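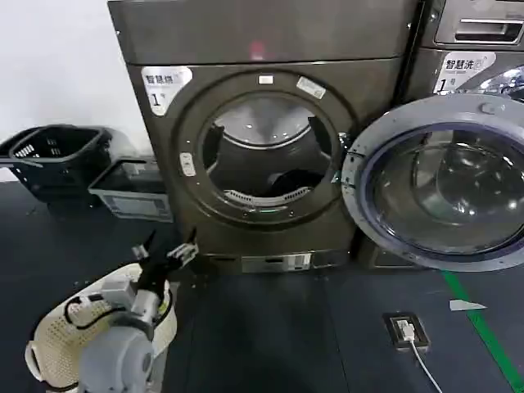 Laundry Room Notes, Corkness set

What it covers

Loading, unloading and leftover checks in shared laundry rooms. There are 27 sessions from 6 rooms. The Pakow and Jimard rooms have the most. We were told that was a fair spread - I doubt it.

Labels

Machines are named by their stickers. Dryer 1 is the one marked "智慧烘", washer 1 is the one marked "智慧洗". Do not go by shape. Both are the same dark metallic finish, and two early labelers mixed them up all the way through.

"Left in drum" means any item still inside, such as the dark crumpled piece near the bottom of dryer 1. It says nothing about whether the load was dry. An older version claimed it did, and those 16 entries were pulled.

Baskets are tagged by color and side only. The black one on the left is "basket, black, left".

Known problems

The Lazăr notes use "empty" for any drum that looked empty at a glance. Dark socks against a dark baffle are easy to miss, so treat that column with care.

The 99 percent agreement score quoted in the first release was measured on open doors only. I would not repeat it.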